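Florkdale Orchard Share – members' meeting, 25/03/2026

Present: Josée Lévesque (chair), Lorne Friesen, Caroline Mussa, Réjean Wong (minutes). Regrets: Brittany Tremblay.

1. Minutes of the last meeting approved, with one spelling fixed.

2. Fruit on the table

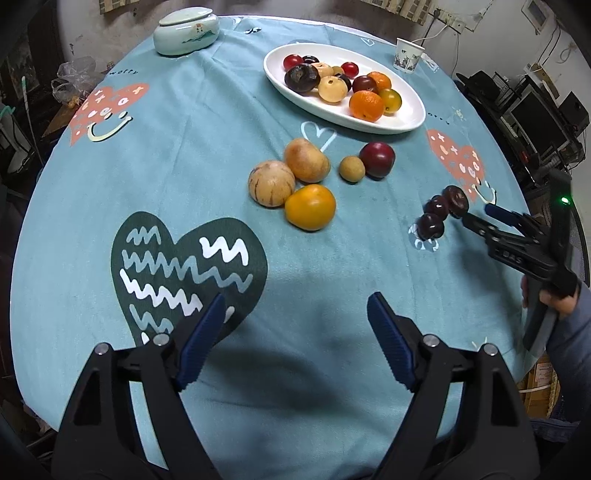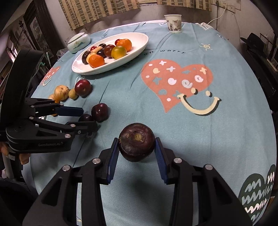 3. Sutherland cold storage
Lorne presented the offer: 32 crates, held until June. Caroline asked who pays if the cooler fails. The contract doesn't say. Réjean doubted the savings, as last year's "savings" never reached the books. Lorne to get the terms in writing – no vote until then.

4. Plullovico delivery route
The company promises 9 stops in one morning. Josée has driven that road and does not believe it. Trial run agreed, four stops only, no deposit.

5. Share price
Motion to raise it by 7 dollars. Two for, two against. Not carried.

6. Other business
Brittany's note about the gate lock was read. Held over.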